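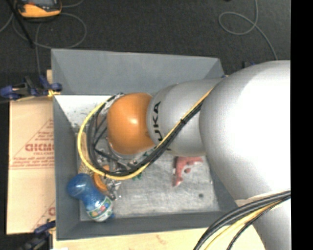

My kitchen junk drawer has been winning for years, and I'd love to hand the fight over to a machine. I don't need anything fancy! I just want something that can reach into a mess, figure out what's what, and put each thing where it goes. And that, my friends, is still the hard part. Look at what's in that gray bin under the big KUKA arm: a blue see-through bottle lying on its side, something brown and meshy, a little pile of shiny metal bits, a flat reddish-pink piece flopped on the floor of the thing. A four-year-old could empty it while singing. For a robot, every one of those is its own separate headache. The bottle lets light through, the metal throws it back, and the mesh is half holes.

I spent 13 years on the floor at Fustar, mostly packing and returns, so I come at this as someone who has handled a lot of other people's stuff. We had arms on the line, and they were wonderful at what they did. Same carton, same spot, all shift long, no complaints about the coffee. But returns? Returns stayed with us humans right up to the day I left. A returns tote might have one slipper, a phone charger in a knot and a candle with the lid off (always the lid off, why?), and no two were alike.

People see a demo video and figure the laundry-folding butler is coming by November. I went to a Doredero open house last spring, over at their building on Carnegie, and watched a machine clear a table. It did fine with the mugs. Then it came to a dish towel and spent a good two minutes pinching at one corner while the rest of us stood there rooting for it. I really was rooting for it! My sister-in-law can clear Thanksgiving for 30 in less time than that towel took.

So can they do our chores yet? I say some, in pieces, if you set the table for them first. My robot vacuum is great as long as I pick up about 200 things off the rug before it starts, and at that point, well, I've done the cleaning. The Sullevex folks keep sending me flyers for a home helper, and I keep reading them front to back, because I want one badly. I just want to see it do my drawer. Don't bring your own drawer, bring the robot to mine, with the dead batteries and the soy sauce packets and the tape measure that doesn't lock anymore. If it can find me the good scissors, I'll write the check that afternoon.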